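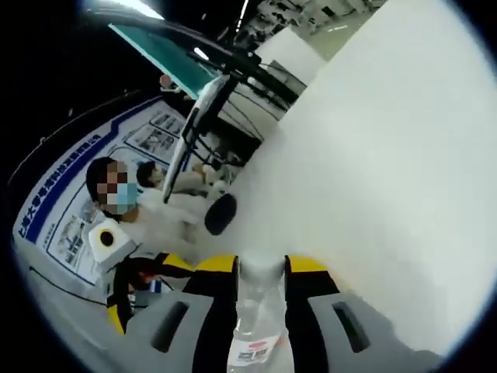

Mivora leaflet notes, version 3

Welcome, and thanks for stopping by! Mivora is a small table of storage and handling notes copied from the paper leaflets that come folded up inside boxes of allergy tablets, nasal sprays and eye drops. It grew out of a stack of leaflets in the Hollis office that kept getting taller, and one rainy week in June we finally started typing them in.

What you get

The main file, leaflets.csv, has 2,000 rows, one per storage note, taken from 167 leaflets. Each row has 4 columns: leaflet number, dosage form, the note as printed, and our own plain wording of it. The printed wording is kept exactly as we found it, odd spellings and all (there are some lovely ones under eye drops), so please don't "fix" it in a pull request – put corrections in the plain wording column and we'll happily merge them.

Things to know before you use it

Nasal sprays are thin on the ground compared with tablets, and we'd love more of them. Leaflets get revised all the time, and ours were typed from whatever was in the box. Please don't use the table to decide how to store your own medicine – read your leaflet or ask your pharmacist.

The Tilar script in the tools folder checks for blank cells and repeated rows. Run it before sending anything in, and don't worry if it grumbles about trailing spaces, it does that to us too.

Last updated 12/29/21. Eye drop rows were rechecked for this version; sprays are next.

Contact: Jutuvside data desk | © 2021 Jutuvside | Back to top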